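Werkstattbuch, November, Eintrag 6
Vormittag, Raum Plesham

Endlich laufen die Bildflächen, und zwar so kräftig, wie ich es mir gewünscht habe! Der große Fernseher bringt ein richtig sattes Blau mit weißer Schrift darauf, 中國移 liest man sofort. Auf dem kleinen Monitor der Verlauf von Magenta nach Rot, auch der leuchtet wunderbar. Und dann das weiche, cremefarbene Stück, mein heimlicher Liebling der ganzen Sammlung. 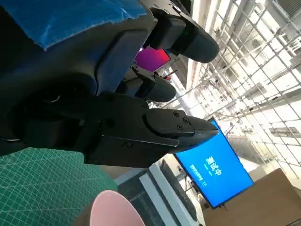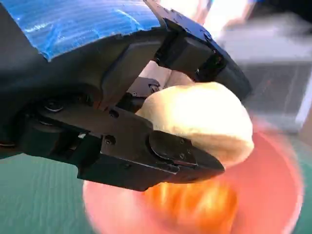 Brevico schreibt zurück, das Creme sei eine gute Wahl, wir sollten uns aber auf jeden Fall noch einen zweiten Ton danebenlegen, etwas Kühleres, sonst wirke neben so viel Blau alles gleich gelblich. Guter Punkt! Hatte ich gestern noch abgetan, und heute Morgen bin ich dann doch mit der Farbkarte herumgelaufen und habe verglichen. Stimmt, bei Deckenlicht kippt es ein bisschen. Mit der Lampe aus Zundstead (die mit dem neutralen Schirm) gefällt es mir viel besser, da kommt auch die Rundung schön heraus.

Messwerte Helligkeit, Mitte der Fläche, immer gleicher Abstand, Skala wie im alten Heft:
Blau, volle Fläche: 1.495
Weiß, volle Fläche: über 2.788 (Anzeige springt, nochmal messen)
Verlauf Magenta/Rot: noch nicht gemessen, der Sensor will da immer zwei verschiedene Werte auf einmal

Zu den Schriftzeichen: Weiß auf Blau bleibt. Ich hatte Hellgrau probiert, das sieht am Schreibtisch edel aus und ist von der Tür her schon matschig. Strichstärke bitte nicht dünner machen, gerade 國 hat innen so viele kleine Striche, die laufen sonst zu. Die Datei liegt im Ordner Shi, Fassung 2, die erste kann weg.

Weiche Teile: unbedingt vorher Hände waschen, auf dem hellen Ton sieht man jeden Fingerabdruck. Nicht übereinander in die Kiste. Ich lege ab jetzt Seidenpapier dazwischen, davon ist noch eine ganze Rolle im Schrank.

Offen:
kühleren Ton bei Brevico bestellen, kleine Menge reicht
Weiß nachmessen, Sensor vorher warmlaufen lassen
Verlauf einmal von Rot nach Magenta umdrehen, darauf freue ich mich schon
Lampe bitte stehen lassen, wo sie steht, der Winkel ist gerade perfekt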